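Open day talk, Grevano hall, Sunday 2 pm slot
Speaker notes, keep to 15 min, questions after

Start: thanks for coming, phones on silent, coats on the rack by the door. Coffee is at the back till 4.

Who we are. Liyanage, small shop, laundry and textile handling. Vililance is the folding project. Grulier runs the hire laundry across the yard, they lend us the clothes. Say that early, people always ask.

Ask the room: who folded something this morning? Wait for hands. Then who enjoyed it.

Why clothes are hard. A box stays a box. Pants change shape every time you touch them. No fixed corner to grab. Same pair, dropped twice, two different problems. (Do the thing with the tea towel here. Drop it, pick up, drop again. Dont rush it.)

How we teach it. Person holds the gripper by hand and does the job, camera rides on the gripper, so we record what the hand does and what the gripper would see. Then the software learns from that. So far 1,046 recordings on pants, 928 kept. The others thrown out, mostly bad starts or someone bumping the table. Shirts only 200, new since January.

Next slide, leave it up while talking.

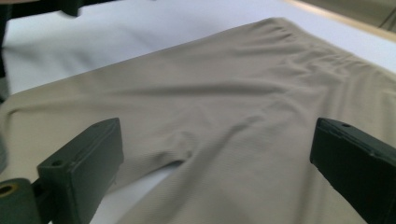

Slide 4. Gripper's view, beige knit pants on the white table.

Points for this one:
- stretchy knit, wrinkles all over, more up by the waistband
- look how wide apart the fingers are
- fingers block part of the legs. Camera this close always loses something, software has to cope
- pale cloth on white table, edges harder to find than with dark jeans. Ask them which they'd pick for a first try

Then live demo. Walk over to the bench, DON'T talk while walking, mic cuts out past the pillar. Kids in front, behind the yellow tape. Two folds on the towel first, then pants. If it misses, say so and go again, max three tries. Roughly 80 percent on towels in our own tests, pants a good deal lower. Don't promise more then that.

After demo: anyone who wants can try the hand gripper, one at a time, line on the left. Squeeze slowly. Rings and bracelets off.

Questions likely to come up
Jobs? Grulier can't fill the night shift, that's where this would go first. Be straight, we don't know past that.
Price? Not for sale yet.
Fitted sheets? No. Not close.
Can it iron? Also no.

Close: sign-up sheet for the fall visit by the door, next talk at 3:30. Swap batteries in the mic before the next lot come in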